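Emlyn Bevan
I moved to Clikstead in December, and I want to write down some things I learned about small talk in English. Maybe it helps another person who is also new. (1/9)

In my first language, when someone asks "how are you", we answer the question. On my second day I told the woman in the bakery about my knee for five minutes. She was very kind. There was a line behind me. (2/9)

My neighbor Garba explained to me that "not too bad" is a good answer. I did not believe him, because in my language this means that something is quite bad. Now I say it every day. (3/9)

The weather is a serious subject. You should agree first and add something small after. "Cold today." "Yes – and windy too." I once disagreed about whether it was cold, and the conversation ended there. (4/9)

"We should get coffee sometime" is the hardest one for me. I have heard it from 17 people. I took out my calendar each time. With 2 of them I really drank coffee, and we are friends now, so I will keep taking out my calendar. (5/9)

A question for native speakers: when someone says "anyway", must I leave immediately, or do I have one more sentence? (6/9)

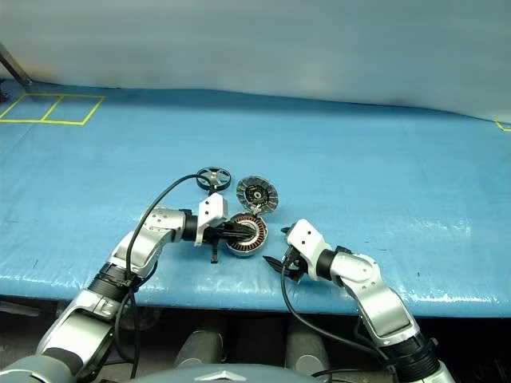 I ask because on the phone it is more difficult. My aunt's rule was that the older person closes the call, but on the phone with the dentist's office I do not know who is older. (7/9)

I also keep a small notebook with phrases I hear on the bus. The newest ones are "I'll let you go" and "no worries at all". The first sounds like I was a prisoner – but I am told it is polite. (8/9)

If you have a phrase which confused you when you arrived, please write it under this post. I will add it to the notebook with your name. (9/9)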